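5.2 Does the reported gain survive a change of dishes?
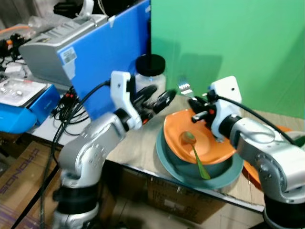
Figure 4. Two-arm dish stacking: plate, bowl and spoon in front of the green backdrop.

The Lullonari policy was trained on 1,557 demonstrations, of which 1,327 used the same dishes we later tested on. We think this overlap explains much of the success rate given in Section 5.1, and we would ask readers not to quote that number alone. A policy that has seen the same orange bowl on the same plate many hundreds of times may have learned where the rim usually is and very little about rims.

To check this, we ran 35 further trials with dishes bought after training had ended. The policy finished 15 of them. Most of the failures came at the bowl, where one gripper closed too early and pushed the bowl across the plate while the other arm kept to its usual path. We saw few signs that either arm reacted to what the other was doing. Earlier work on the Garba benchmark describes this behavior as coordination. Our logs fit a simpler account, in which both arms replay well-timed motions that happen to agree.

The backdrop is a second concern. It makes segmentation easy, and we have no results without it. Tímea Bakos repeated a small part of the test at the Studamville lab under different lighting and also saw early closing, but her setup kept the green panel, so the question stays open.

Nor can we say that the Dastia baseline is worse. It was tuned for single-arm picking and we spent far less time on it than on our own method. The gap in Table 3 should be read with that in mind.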